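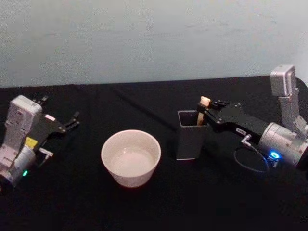 Vocabulary review on a fixed schedule, second term

I teach evening English to adults at a small language school in Urnoldale. In December I changed how the intermediate group reviews vocabulary, and a few people have asked for the details. They are below, including the parts I would change.

The old method was a weekly list and a quiz at the end of the week. Scores on the quiz were fine. Scores on the same words a month later were poor, and I had the quiz papers to compare. Most students were studying the list on the bus to class and dropping it afterward. The course book does bring words back, but only when a later reading passage happens to use them, and for many words that never occurs.

The new method drops the weekly quiz. Every word gets a card with the word on one side and a sentence with a gap on the other. The sentence comes from the reading passage where we first met the word, shortened if necessary. I tried definitions first and gave them up. Students could match a definition to a word and still write "he made me a suggest."

The term list is 228 words. Each lesson opens with 12 minutes of review, then the box is closed and we go on to the reading. The box has five sections. A new card starts in section one and is reviewed at the next lesson. If the student fills the gap correctly, with the right form of the word, the card moves back one section. If not, it returns to section one. Section two is reviewed every second lesson, section three every fourth, section four every eighth, and section five once before the final test.

Spelling is judged separately. A misspelled word in the correct form stays where it is and moves neither way. Niilo Ojala, who teaches the beginners down the hall, sends misspelled words back to the start. I did that for a few lessons and found that section one filled up with words the students already knew how to use, mostly "necessary" and its relatives.

Students work in pairs and hold each other's cards. With an odd number, I make up the last pair. The partner reads the gap sentence aloud, and the other student writes the answer. Writing takes longer than speaking, but the form errors only show on paper – the final -s and -ed disappear in speech and the partner does not hear that they are missing.

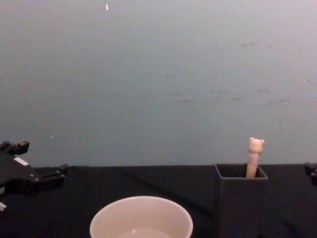 Does the order of the cards within a section matter?

Order matters enough that the cards should be shuffled before each review. When they stay in the same order, students begin to remember that "although" comes after "borrow" and answer from position. I now have the partner shuffle before starting.

The main weak point is absence. A student who misses two lessons comes back to sections that are all due at once, and 12 minutes will not cover them. My rule is to review section one first and then work toward section five until time runs out. Whatever is left carries over. Siiri Manninen missed most of a month for work and needed four lessons to get level again. I considered letting returning students take the box home, but cards that go home do not all come back.

The second weak point is preparation. Writing the gap sentences takes me 40 minutes per unit. A sentence has to allow only one sensible answer, and this is harder than it sounds. My card for "arrive" read "The train will ___ at six." Lejla Popescu wrote "leave," and she was right to. I now print the first letter of the word in the gap. That removed most of the disputes, though "start" and "stop" still needed new sentences.

I also looked at doing this in software. Morenike Ogbonna uses Stekix with her group and likes that it keeps the schedule for her. It did not suit mine for one reason. It shows the answer and asks the student to mark it right or wrong, and my students mark themselves generously. A partner with a card is stricter. If your group types well and is honest about verb endings, the software will save you the box.

For next term I will cut the new words to 8 per lesson and drop proper nouns and numbers from the list entirely. Section four may also go. Very few cards failed there that had not already failed in section three, so it mostly cost time. I will keep the tally sheets again and post the month-later scores when I have them for both halves of the year.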